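Home | Programs | Courts | Juniors | News | Contact

Print this page | E-mail this page

Gekalthorpe Junior Racquets: progress report to the Guerra Fund, spring period

This report covers the work paid for by the second part of the grant, from the start of the winter session to the end of May. It follows the headings in the grant agreement. Spending is reported separately on the fund's own form.

Court repairs

The floor on Court 2 was sanded and refinished during the school break. The work took longer than planned. When the old finish came off, the contractor found soft boards along the back wall, under the spot where the roof leaked two winters ago. Those boards were replaced and the court stayed closed for an extra week. Players were moved to the other courts, and the younger group lost one session that we have not been able to make up.

The front wall has been patched but not replastered. We had asked for replastering in the original application and would like to move that item to the next period. The patches are holding. There is one dead spot low on the left side that the older players know about and use against each other.

Lighting is finished. The new fixtures are brighter than the old ones and come on without the long wait. We left the hallway lights as they were.

Junior coaching

There are 64 juniors on the register, which meets the target in the agreement. The target for girls has not been met. We started a girls-only beginner hour on Friday at 4:30, and attendance has been steady but small. Several parents told us that the time is hard for families with a child at the middle school, where the late bus does not leave until after we have begun. We plan to try a 5:15 start in the fall.

Coaching is now split into three groups by level where it used to be split by age. This has worked better for players who took up squash late. It has been harder on some of the youngest strong players, who end up hitting with teenagers and tire out before the hour is over. The coaches have been cutting their drills short and giving them scoring duty for the last part of the session.

The loaner racquet rack is in use every week. Grips wear out faster than we had budgeted for, and eye guards go missing. We now keep the eye guards behind the desk and hand them out by name.

Team play

Our juniors entered the winter league for the first time, with a team in the under 17 division and another in the under 13. The older team finished in the middle of the table and won both of its matches against Clivcombe. The younger team lost most of its matches but played the full schedule, and did not forfeit any games for lack of players.

Travel to away matches was by parent car pool. The van money in the grant was used only for the spring meet at Clivcombe, which had an early start. What remains in that line is shown on the spending form, and we ask to carry it over.

We held our own one-day junior meet in May. The draw ran late in the afternoon because every match in the consolation bracket went to a deciding game. Next year we will start at 8:30 and play the consolation matches to a shorter score.

Booking and records

Court booking for juniors moved to Fikano in the second month of the period. Families can now book practice courts from a phone. The paper sheet stayed up beside it for several weeks and caused double bookings until we took it down. Attendance is recorded in the same system, so the figures in our next report will come straight from there.

Some families do not use e-mail. For them the front desk still takes bookings by phone in the evenings.

Fee help

Fee help is available at up to 100 percent of the session cost. All requests received in this period were approved. We shortened the form to a single page and dropped the question about household income, as agreed with the fund in the fall.

Work planned for the next period

Replaster the front wall of Court 2, if the fund agrees to the change in timing. Move the girls' beginner hour. Enter the same two age divisions in the winter league, and add a second under 13 team if numbers allow. Run a short refereeing course for the older juniors before the season opens. Replace the grips on all loaner racquets.

We would welcome a visit from the fund during any coaching session. The busiest night is Friday. 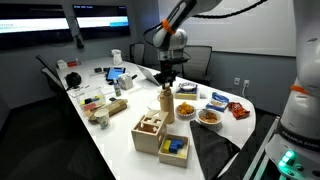
Gekalthorpe Junior Racquets | Junior Program Office

Questions on this report can be left at the front desk or sent through the contact page.

This site uses cookies to remember your settings. By continuing to use the site you accept our cookie policy.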